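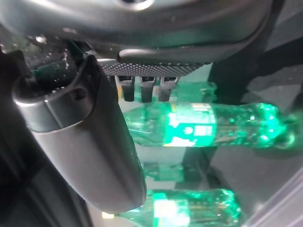 Photo: Andthorpe

Teaching a robot to shop starts with a person doing the shopping. At Andthorpe, that person is usually Jalen Bellamy, who spends his shifts steering a two-armed machine named Tresa past shelves of soda.

Bellamy works from a chair with a controller in each hand and a screen in front of him. When he turns his wrist, the robot turns its own. When he squeezes, it squeezes. Every movement is recorded along with the camera views, and the recordings are later used to train software that should be able to do the job without him.

The job is simple to describe. The robot takes a plastic bottle from a shelf, carries it over to a basket and lets go. One run of that is called a demonstration, and the team wants 1,000 of them before it trains the next version. By February it had 400.

"The first week I was terrible," Bellamy says. "I kept reaching like it was my own arm. It has different elbows, and you have to learn where they go."

Bottles are harder than boxes. They roll, and clear plastic throws back whatever light hits it, so the wrist camera can get a confusing view just when the fingers are closing. Bellamy has learned to come in slowly and stop for a moment before he grips. That pause matters. Software trained on his recordings will copy his habits, and a rushed approach gets copied as readily as a careful one.

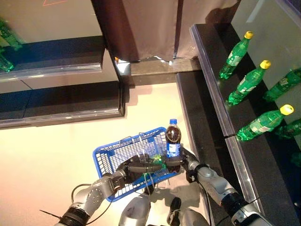

Using both arms adds another layer. One has to keep the basket level enough to be useful while the other brings the item in, and early recordings had the two bumping into each other. The team tried parking the basket on a stand, then dropped the idea – shoppers don't park their baskets, and the software would have learned something it couldn't use in an aisle.

The control software comes from Kasprzak, a small firm that also makes the hand controllers. A rival system from Arnum was tested for a month. Operators liked its lighter grips but found the delay between hand and robot too long for small corrections near the shelf.

Failed runs are kept too. A dropped bottle is tagged, and if the operator recovers it, that part of the recording goes into a separate set. Bellamy says those are the ones he is asked for most.

A new operator needs 100 practice runs before any of the recordings count. Shifts start at 9 in the morning, with a break every hour, since tired hands show up in the data. Bellamy can usually tell from the playback which runs came just before lunch.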